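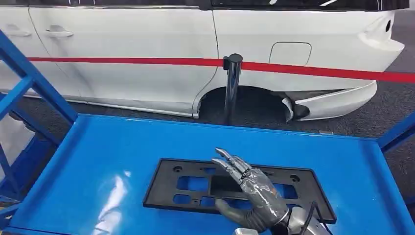

White car, rear wheel off.

Swapping your own winter tires: what I'd tell my brother-in-law

Every March the tire places in Drakasville book up solid and I remember that I own a jack. Twice a year I save the fee and lose a Sunday, and I've come to think of that as fair.

Crack the lug nuts first. Car on the ground, parking brake on, quarter turn each. Try it with the wheel in the air and you get to spin it like a game show contestant while the nut stays where it is.

Chock the wheels at the end you aren't lifting. A wedge of scrap lumber works on a flat driveway. On a slope, go find a flat driveway.

The jack goes where the owner's manual says. There are reinforced spots along the sill, and then there is everything else, and everything else folds. Once it's up, set a jack stand under a solid point and lower the weight onto it. Nothing of yours goes under a car held up by a jack alone, including the arm you were only going to use for a second.

Stuck wheel? Road salt glues the rim to the hub. Put two nuts back on by a few threads, sit on the ground and kick the tire at the bottom, left side, then right. Do this with the car on the stand and well settled. It looks like a tantrum and the neighbors will treat it as one.

While the wheel is off, wire-brush the rust from the hub face. Keep grease and sprays off the brake disc. I learned that one in my twenties and took the scenic route to a stop sign.

Mark each tire before you carry it away. Chalk on the tread, LF, RF, LR, RR. You will not remember in November. I write the mileage on masking tape too, and last fall's said 3,829 since the previous swap, with a grocery list underneath.

Nuts go on by hand, then snug in a star pattern, then down on the ground for the torque wrench. The number is in the manual. "Until I grunt" is not a number, whatever Jamie Dawber down the street tells you.

Recheck the torque after fifty miles or so.

Storage: wash them, dry them, bag them, keep them out of the sun. Tires on rims can be stacked flat. Bare tires do better standing up, with a turn now and then if you think of it. Mine live behind the water heater shelf, where they are in the way of the Christmas tree stand until it's time to be in the way of the lawn chairs.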